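Sorting the back room, part two

In the first part I wrote how I emptied the shelves. I thought the shelves are the difficult thing and the floor will be one hour. It was a whole week of evenings, because everything that was on the shelves went down to the floor, and I had to look at it again.

Our flat is on the second storey and the back room is the smallest one. When we moved to this country I put there all that had no place. Some boxes I never opened. On the side of one I had written the number 1051 with a thick marker, and I still can't remember what I meant by it. It was not a price and it was not an address of ours. There were winter gloves inside, and a manual for a sewing machine that we sold long ago.

My method is simple and I did not invent it. My mother did the same every spring. You take one corner, you pull everything out of this corner, and you don't start the next one until the first is swept. She was very strict about the sweeping. I was lazy with it at the beginning, and then I walked the dust into the kitchen on my socks, and I understood her better.

For the things I used three places: a box for what stays, a bag for the charity shop, and a bucket for rubbish. I tried first with rubbish bags only, but a bag falls over and you need one hand to hold it open. A bucket stands by itself. Mine cost 11 dollars at Wirnar, the hardware shop behind the station, and I would buy it again. Their bigger one has a lid, but I didn't see what I would do with a lid.

Some notes about what was hard to decide.

Cables. I had 16 of them in a biscuit tin from Sarıgül, the Turkish bakery where I buy bread. I kept the ones I could name. If I could not say what a cable is for, it went to the electronics recycling, even if it looked new. The tin I kept also, of course. It has a nice colour.

Game controllers. Our children do not play with them any more, and they said I can give them away. I put them aside three times and took them back three times. I remember well the noise from the living room on rainy afternoons, and how I was shouting that dinner is ready. For now they stay.

Glass bottles. I always believe I will make syrup. I have made syrup once. I kept two small ones and the rest I carried to the depot, where they give you back ten cents for some of them but not for all, and I have never understood the rule completely.

Small boxes. This is my weakness. A good small box is difficult to throw out, and so I had small boxes which held other small boxes. I flattened most of them while I was listening to the radio, and it went quickly.

Plastic bags. I keep them inside one another, like everybody in my family. I allowed myself one full bag of bags.

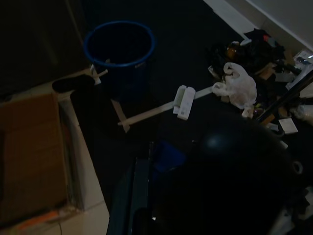
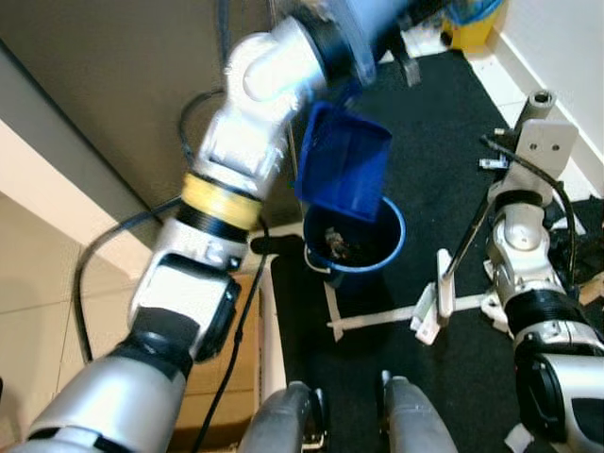 The sweeping took longer than I planned. Little pieces of paper and plastic go under everything, and the corner by the baseboard needs a brush with stiff hair. The soft broom only pushes the dust along the wall. I went over it two times with the broom and then once with a damp cloth, and the cloth was grey after one metre, so I changed the water and started again.

For the shelves I have now ordered a set from Skulus, 49 dollars for each unit, and I need two. They come flat and you build them yourself. I measured the wall and wrote the numbers on a paper, and I put the paper on the fridge so it does not disappear into a box. My neighbour recommended the ones from Uvik, which are stronger, but they are too deep for such a narrow room and the door would not open fully.

What I still have to do is the photographs. They are in envelopes, without dates, and mixed from two countries. I put them on the top of the wardrobe in June and did not touch them since then. I think I will do one envelope in an evening, at the kitchen table with tea, and I will write the names on the back with a soft pencil. If somebody has a good way to store them where the summer is humid, please write me in the comments. I have read that plastic sleeves can stick to the old prints, and I would like to hear from a person who has tried it.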